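Workbench Storage
Trays before drawers

Drawer dividers get most of the attention in small-shop storage, but an open tray is cheaper and easier to audit. Neelam Sengar, who services sewing machines from a converted garage, changed over in August and has kept to one rule since: tools come out, lie side by side on the bench with handles toward the operator, and go back in the same order.

Hex keys suffer most from loose storage. Long and short patterns in adjacent sizes are hard to tell apart in a pile. Laid parallel, they can be checked at a glance.

Tray selection depends on the rim. A raised lip with rounded corners wipes clean faster than a square one, and molded ribs in the floor resist flexing under load. Latch brackets should sit on the outer face, clear of the contents. Sengar empties hers every 2 weeks and brushes out the dust, a job of around 100 seconds.

Light-colored plastic shows dirt early. For a work tray, count that as an advantage.

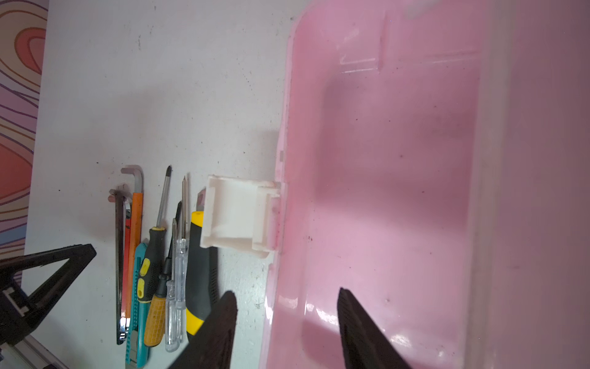

Pink plastic tray with white latch bracket, hand tools set out alongside.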